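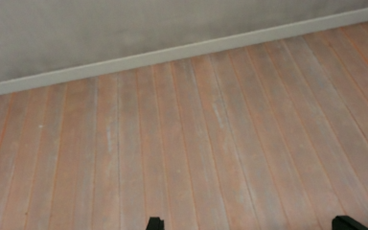 I went to the open day at Telladport in June because our group has to decide if we pay for a simulator or continue with the free one. The product they were showing is called Varby. It is a program for preparing robot work at a lab bench: you build the bench on the computer, put the arms on it, drive them by hand or with a script, and look at everything through the same cameras you plan to have in the real room. A license costs 600 euros per seat for one year. I write this review mostly for my colleagues, but other small labs have the same question.

The visit was in the Moreira building, second floor. We were seven visitors. The invitation promised a start at 10 in the morning and it was 10:25 when the projector accepted the laptop, so please take a coffee first if you go to the next one.

Our demonstrator was Merike Grigaitė. She works on the sample handling part of Varby and she knew the program very well, also the parts that are not good. I want to say this at the beginning, as my opinion of the product is surely better thanks to her.

## What we saw

The demo bench is a table with two white arms, each with a black gripper. On the table there is a board with a tray for a well rack, and a square marked in blue. The task is to bring the rack to the tray and set it down straight, so that the next instrument can use it. For us it is a boring task in real life and for this reason a good one to show. Every lab has a rack which must sit correctly, and when it sits one millimeter wrong, the whole afternoon is lost.

Merike first drove one arm slowly with a hand controller, then she gave the controller to us. I expected a toy feeling. It was better than that. The arm does not jump when you move the controller too fast, it follows with a small delay, and after five minutes I stopped to think about it. My first attempt to place the rack was still bad. I came down with a small angle, the rack stood on the corner holder, and the program left it standing there, crooked, like in our lab. In the free simulator we use now, the rack would slide into place by magic, or fly to the ceiling.
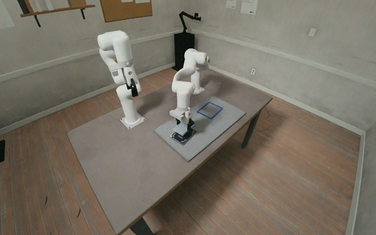

**Sample Handling Group, Mesex Laboratory**

For readers from outside: we prepare and move racks for other groups in the house, and we have one arm of our own, soon two. So the two-arm bench was the part I wanted to test the most.

The result is mixed. Both arms can be on the same table and both can be scripted, this works well. But by hand you can drive only one arm at a time with the standard license. The other one waits where you left it. For driving both together you need a second controller and a second seat, and then we are at double price. Merike told us that many people complain about it and that she has passed the complaint on. I pass it on here one more time.

The room around the bench surprised me. They made the walls with scuffs, a shelf with books, a cork board with papers, even a wall outlet. One visitor asked if this is only decoration. The answer was that a camera program trained in a clean white room becomes confused in a normal room, so they want the room to be a little messy. You can change the walls and the floor in a menu, or leave it to the program to change them for every run. I liked the menu. I did not like that the names of the floors are only numbers, so you must load each one to know what it looks like.

## The cameras

You can place as many cameras as you want, and one of them can ride on the wrist of an arm. I spent most of my hands-on time with this wrist view. You see the tips of the fingers at the bottom of the picture and the work in front of them. When I turned the arm away from the table the same view gave me planks and baseboard, and I needed a moment to find my way back to the bench. A small map in the corner of the screen would help. There is none.

Pointed at the table, the wrist view is really useful. The holes of the perforated board are clear enough to judge the angle of the gripper, and you can see the corner holders around the rack. Very small print is not so good, a label on the plate was only a blur to me. If your work depends on reading labels or codes, ask about this before you buy. We do it with a separate scanner, so I don't take away points.

Shadows are soft and believable. I cannot say the same for the clear plastic of the rack in every position, sometimes it looks more like milk glass. On our real racks the reflections are much stronger, and our camera has trouble with them, so here I would like the simulator to be less kind.
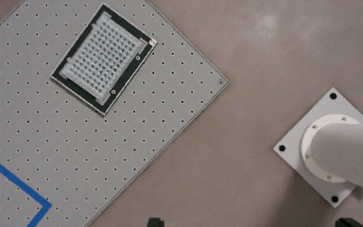

## Recording and export

Each run can be saved with the camera pictures and the arm positions together. The example set which comes with the program has 837 runs of the rack task. I opened a few of them on the visitor laptop. They play back smoothly, and you can stop in the middle and take over by hand from that point, a function I did not see before and would use every week.

The export is slow. We exported one small batch and it needed 40 minutes, so we went to lunch and came back. Merike said the laptop was old. I believe her, but our computers are also old.

The manual is complete and the English is simple, with enough screenshots. The chapter about building your own bench is the weakest. It explains how to put a table and an arm, then it goes directly to writing your own parts in code. Between these two there is a big hole, and most of our group would fall in it.

## My opinion

Good:

- contact between objects feels right, also when you make a mistake
- taking over a saved run by hand
- wrist camera, easy to place and to move

Less good:

- one hand-driven arm for each seat
- export time
- floors and walls without real names
- chapter 4 of the manual

I would buy one seat for one year and use it for the rack and tray work, before the second arm arrives. I would not buy two seats. If they allow both arms by hand in the same license, I will change my mind quickly.

Telladport repeats the open day when enough people register. Bring your own rack measurements on paper. Merike typed mine in during the coffee break and the rack was on the bench when we sat down again.

Cuiping Wan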